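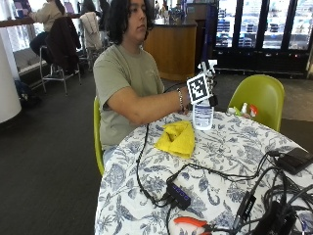
Frequently Asked Questions: Table Linen Rental

Toritance Linen Services
Last updated February 24, 2022

The answers on this page apply to all rentals from our Pacheco counter and to orders delivered to event sites. Customers with a standing contract should refer to their own agreement, which may differ.

Ordering

How do I place an order?
Orders may be placed in person, by telephone, or with the order form on this website. An order is confirmed when you receive a written confirmation with an order number. A quote does not reserve any linen.

Is there a minimum order?
There is no minimum for counter pickup. Delivered orders must include at least 3 tablecloths or the equivalent value in napkins, runners, or chair covers.

How far ahead should I order?
White and ivory cloths are usually available on short notice. Colors should be ordered as early as possible. September is our busiest month, and popular colors are often fully reserved before it begins.

May I see the colors first?
Yes. Fabric swatches may be borrowed from the counter for up to 2 days. Colors vary slightly on different screens, and we cannot accept returns based on a difference between the website and the cloth.

Sizes and fabrics

What size do I need for a round table?
Measure straight across the top of the table. Decide how far you would like the cloth to hang, double that length, and add it to your measurement. For a cloth that reaches the floor, the hang is the same as the height of the table.

Can a square cloth be used on a round table?
Yes. The corners will hang lower than the sides. Please check that they do not reach the floor where guests will be walking.

What is the difference between the Humon and Kukine lines?
Humon cloths are a plain polyester weave that resists wrinkles and suits most events. Kukine cloths are a cotton blend with a softer hand – they need more careful pressing and are rented at a higher rate. The two lines are dyed separately, so the same color name may not match across them.

Do you rent overlays and napkins?
Yes. Both are offered in every color of the Humon line. Kukine napkins are limited to white, ivory, yellow, and gray.

Delivery and return

Where do you deliver?
We deliver within Pacheco and to neighboring towns. The fee depends on distance and appears on your confirmation. Deliveries are made to the ground floor unless other arrangements have been agreed in writing.

Do I need to wash the linen before I return it?
No. Please do not wash, bleach, or iron any rented item. Shake off crumbs, remove pins and tape, and place the linen in the bags supplied. Wet linen should be hung until dry before it is bagged, as mildew cannot be removed.

What if the linen is late?
A further rental day is charged for each day past the return date. If you expect a delay, please call before the return date so that we can check the next reservation.

Stains and damage

Will I be charged for stains?
Ordinary food and drink stains are covered by the rental fee. Candle wax, burns, tears, ink, and mildew are charged at the replacement price listed on your confirmation.

What should I do about a spill during the event?
Blot it with a clean, dry cloth. Do not rub it, and do not apply salt or stain remover – some products set the stain or take out the dye.

Payment and cancellation

When is payment due?
A deposit is due on confirmation and the balance on pickup or delivery.

Can I cancel?
Orders may be canceled in writing at any time before they leave our building. The deposit is refundable only if the linen has not yet been pressed for your order.

Contact

Rental questions: Ashok Rajput, Customer Accounts, extension 403
Delivery and returns: Ezequiel Manríquez, Dispatch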